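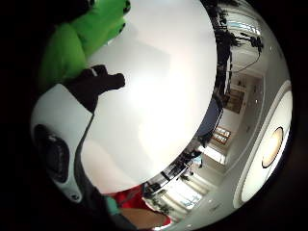

Mairéad Horgan wanted to know why a gripper that cost so much had to be wiped with the same cloth people use on their reading glasses. The question was put to Proltetach in February, and it has taken the company until now to answer it properly, in the form of a maintenance kit and a set of instructions short enough to be read standing up.

Newsroom > Products > Hand-held tools > Care and repair

Search this site Enter a keyword Go

PROLTETACH RELEASES SERVICE KIT FOR HAND-HELD GRIPPER, CONCEDES POINT ABOUT CLOTH

26 November 2021 – Proltetach today released the Prindik service kit, a small box of parts and papers for keeping its hand-held gripper tool in working order. The kit covers cleaning, strap replacement, lens checks and the resetting of fingers that have drifted out of line. It does not cover dropping the tool down a stairwell, although the company has been asked.

The gripper is worn on the hand. A white sensor housing straps over it, and a wide-angle camera looks out past the fingers at whatever the wearer is picking up, pressing on or shoving along a table. Recordings made this way are used to teach fixed robot arms to do the same job. The arms, as a rule, get scheduled maintenance and a laminated card. The hand tool has tended to get a drawer.

"We had written 51 pages on how to use it and one paragraph on how to look after it," said Róisín Sheehan, who runs service at Proltetach. "The paragraph said to consult the manual. It was in the manual."

What wears out, and in what order

Proltetach looked at 400 service requests before deciding what went in the box. The company had expected trouble with the electronics. The most common complaint was the strap, which stretches, gets sweaty, is tightened past the last hole and is then reported as a calibration fault. A loose strap lets the housing roll on the back of the hand, and the camera's view rolls with it. The recording looks fine to a person and makes no sense to the arm that has to copy it.

Second on the list was the lens. The camera sees very wide, with a round picture and black corners, and any smudge near the middle gets more than its share of the view. Smudges come from fingers. The fingers belong to people checking whether there is a smudge.

Third were the black finger pads, which polish themselves smooth on hard, glossy surfaces and then slide where they used to hold. Work on large curved objects is especially good at this, as the pad meets the surface at a slant and only a strip of it does any work. A worn pad can pass a squeeze test on a flat block and still skate off a curve, so the new instructions ask for both.

The routine

The kit's instructions divide the work into a check before each session and a longer job for every 59 hours of use. Customers have asked why 59. The pads in Proltetach's own shop were still good at that mark and the next inspection found them bad, and the company saw no reason to make the figure prettier.

Before a session, the wearer fits the glove first and the housing second, closes the strap with the fingers spread, then makes a fist and opens it. If the housing has moved, the strap goes back a notch and the fist is made again. The lens is wiped from the middle outward with the dry cloth supplied. Spit is mentioned by name in the instructions, under things to avoid.

The wearer then presses the fingertips against a smooth, rounded object and holds for a slow breath. Proltetach does not sell an object for this. Anything clean, firm and bigger than the hand will do, and the service desk has been asked to stop giving opinions on bowls.

The longer job takes one person and a small screwdriver. Pads come off, the seats beneath them are brushed out, and new pads are pushed on until they click. The strap is replaced if the holes have gone oval. The ring around the lens is checked for play by turning it gently in each direction. It should not turn. If it does, the tool goes back to the shop, and the person who turned it is asked to leave it alone in the meantime.

Last comes alignment. The tool is set on the paper target in the kit, the fingers are closed and the software compares where they are with where they ought to be. A difference of up to 2 millimeters can be corrected from the menu. Anything beyond that usually means a bent link, and the menu will say so in a tone that several testers called curt. It has been left as it is.

Tried out in the shop

Genovix, which uses the gripper to gather handling recordings, worked with early versions of the kit and sent back notes, many of them in capitals. Its chief request was that the small screws be a different color from the bench. Proltetach pointed out that it did not know the color of the customer's bench. The screws are now held captive in the plate, and both sides consider the matter closed.

Genovix also asked for advice on lighting. Strong lamps pointed at a shiny white surface can wash out the camera's view, and this gets reported as a dirty lens, which then gets wiped until it really is scratched. The instructions now include a line telling users to turn a lamp aside before reaching for the cloth. Ceiling lights and bright windows get a line of their own.

"People clean when they are worried," Sheehan said. "I understand it. My oven has never looked better than the week we shipped the first strap. But please move the lamp."

On the cloth

As for the question that began all this, Proltetach spent part of the summer testing wipes sold for optical equipment, along with one recommended by a supplier who described it as a platform. The plain cloth used for glasses did as well as any of them. One is in the box. It is gray, and it has no logo on it after a vote that was closer than it should have been – Sheehan voted twice and was caught.

Getting the kit

The Prindik service kit ships now and fits every version of the hand-held gripper with the wide strap. Owners of the narrow-strap version can send theirs to Geraghty, which handles Proltetach's repairs, for a new mounting plate. Tools should be packed with the pads off and the lens covered. Batteries should be taken out and kept at home.

Customers who have already fixed their straps with tape are welcome to order too. The instructions explain how to get the glue off.

About Proltetach

Proltetach makes hand-held tools for recording how people handle things, along with the software that lines the recordings up. Service questions go to the service desk. Questions about the vote go to Róisín Sheehan, who would like to point out that the ballot was unclear.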